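Puris 60 Bathroom Heater – wall mounted, 2 heat settings

I'll start with the bit most people ring us to ask. Yes, the Puris 60 will warm up a cold bathroom, and no, you don't need to rip anything out to have one put in. We've sold the Luveck range for 11 years now and this is the heater I put in my own place last May, right before the mornings got properly nasty. I wouldn't go back to hopping about on cold tiles for anything!

It's a fan heater, so it blows warm air straight down into the room instead of heating a panel and leaving you to wait. There are two settings. Low is 1,000 watts and I use that one nearly all the time. High doubles it, and I only bother with high when I've left the window open overnight (which I do more than I should).

The timer is a simple dial that goes up to 60 minutes, then it clicks off by itself. No app, no wifi, no remote to lose down the back of the vanity. You turn the knob and it goes. If you want something you can boss around from your phone, have a look at the Nodden instead – it's a nice heater, just dearer, and the beeping drives me up the wall.
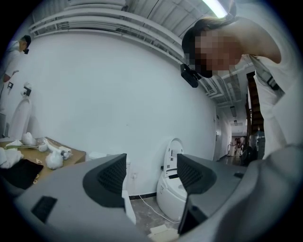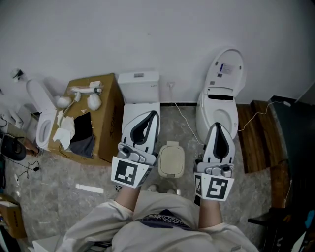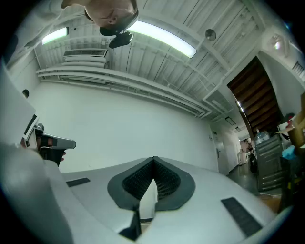
Now, noise. It's a fan, so you'll hear it. On low it's a soft hum and I can still listen to the radio over it. On high it's closer to a hair dryer in the next room. My old one rattled like a tin of bolts, so I'm pretty happy, but if you've got a light sleeper on the other side of the wall, stick to low in the early hours.

Colours: white or charcoal. The charcoal looks lovely when it's new but it does show the dust, so keep a dry cloth handy. The filter slides out from the side and you can rinse it under the tap. Let it dry right through before it goes back in, please.

Installation has to be done by a licensed electrician. It's hard wired, there's no plug, and it has to be kept the proper distance from the bath, basin and shower. Your sparky will know the rules for your area. The bracket, screws and wall plugs are in the box. If you're replacing a Chamoun heater, the holes won't line up, so have a bit of filler and paint ready – I learnt that one with the wall already bare.

A few safety bits. Don't hang towels or clothes over it, don't block the grille, and don't let the kids poke things through the front. The front does get warm. There's a cut-out that switches it off if it overheats, and if that happens, turn it off at the wall and let it cool down before you try again.

In the box: heater, bracket, fixings, spare filter, instruction booklet.

Warranty is 2 years on the heater and the motor. Hang on to your receipt, and your electrician's paperwork too, as you'll need both if you make a claim.

White is in stock now. Charcoal is on back order, so send us a message before you pay and I'll let you know how long the wait is.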